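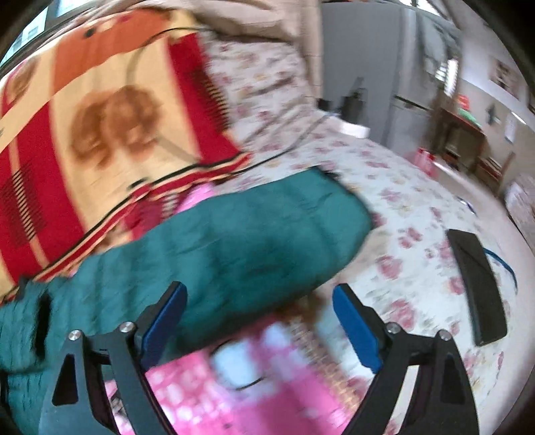

4.2 Bedding in daily use and how often it is washed

The household survey was carried out in Korkholm and in the smaller town of Vavar, and 406 households returned a full set of answers. Each household kept a paper diary for the month of June and wrote down every load of washing that included bedding. The diary had separate lines for sheets, pillowcases, quilts, blankets and covers, since earlier work had often put all of these under one heading. We also asked who in the home usually did the washing, where it was dried, and where bedding was kept when it was not on a bed.

Sheets and pillowcases were treated in much the same way across all homes. They were washed together, on the same setting, and most often put back on the same bed on the same day. Homes with only one set per bed depended on good drying weather, and several diaries show a wash put off because of rain. Homes with a tumble dryer did not wash sheets more often than homes without one, but their washing was spread more evenly over the month.

Quilted items followed a different pattern. Many people wrote that they did not know how often a quilt should be washed, or that the care label had faded or been cut out. In 27 homes no quilted item had been washed in the past year. The reasons given were mostly practical. A quilt fills the drum, takes a long time to dry and leaves no room on the line for anything else. Some people aired their quilts instead, over a railing or at an open window, and counted this as cleaning when they filled in the diary. We have kept airing as its own category in all the tables that follow.

Top layers also move around the home. A quilt may be used on the sofa in the evening, on a bed at night and on the floor when children play. Quilted and printed fabrics often end up on one bed (Figure 1), and the line between bed linen and other household cloth is less clear in practice than in the product standards. People who slept with several thin layers tended to wash the one nearest the body and leave the others – a sensible habit, but one that makes it hard to state a single washing rate per bed.

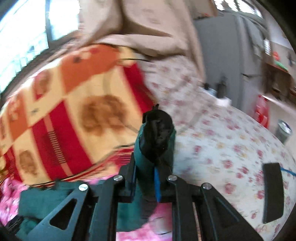

Storage had a clearer effect than we expected. Where spare bedding was kept in a closed cupboard, it was usually washed before being put away and used again without another wash. Where it was kept in open view, on a chair or at the foot of the bed, it was more often washed again before use, even when nobody had slept in it. Respondents in Vavar spoke of a "room smell" in bedding left out over the winter. The same words did not come up in Korkholm, where fewer homes were heated with wood.

To test whether the amount of detergent played a part, we gave a standard powder, Pai, to those households that agreed to use it for the whole month. The powder came with a printed scoop, and the advised dose for a full load of cotton was the same in every home. Most people used more than this for quilts and less for sheets. The extra powder brought no difference in how clean the item was judged to be, but it was linked to more complaints about stiff fabric. Households that rinsed twice did not report stiffness.

Wear was measured on cotton samples sewn into the hems of sheets. The samples were rubbed for 2000 cycles on an Orkik bench tester after the diary month, and compared with unused cloth from the same roll. Samples from line-dried sheets kept more of their strength. The first broken threads in the weakest group appeared at 600 cycles, and all of these samples had been dried by machine at high heat. Fading did not follow the same order. Line-dried prints lost more color, mainly the reds, and this was the most common reason people gave for replacing a sheet that was still sound. Replacement is taken up again in Section 4.3, together with the answers on mending and on cutting old sheets into cleaning cloths.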